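Speaker notes: The Office Coffee Corner
Kikinach meetup, afternoon slot, second talk. Keep it slow, leave time at the end.

Start with the question Glenys Naylor asked me in February: why does a pod machine need instructions at all? Wait for answers. Most people will say it doesn't.

Then the tally. Over one year the Yeoman building went through 3,834 pods. We had 339 notes in the complaint book, and the coffee itself hardly comes up in them. 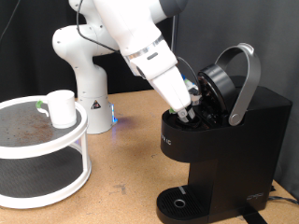

The biggest group is pods left in the chamber. Somebody brews, takes the cup and walks off. The next person lifts the handle and finds a used pod. Our rule now is that whoever brews also empties — before the first sip, while you're still standing there.

Second group, mugs. Say what we do at Yeoman: check the inside before it goes under the spout. Hold it to the light and run a finger along the rim. White mugs are easier to check than dark ones, so we stopped buying dark ones.
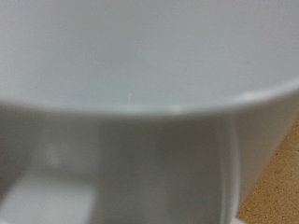
Thirumalai Nair: I'd go further and rinse every mug, clean or not. Shelf dust doesn't show up until the coffee is in.

Fair point, mention it. A rinse takes no time if the sink is close. Ours isn't.

Next, water. Fill the tank in the morning and look at it again at 2. Lid back on properly. Don't top it up from the kettle.

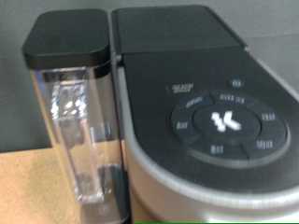
Pod brewer with its clear water tank at the side.

Cup size: pick it before you press anything. Damian Wallner wanted stickers on the machine, we tried them, they peeled.
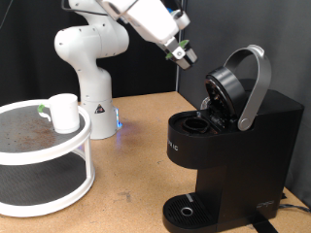
Last part is the drip tray. It comes out at the end of the day, gets washed with the mugs and dries overnight on the rack. Ask who has done theirs this week.

Questions. If it goes quiet, ask Guilan Ding about descaling at Murkar.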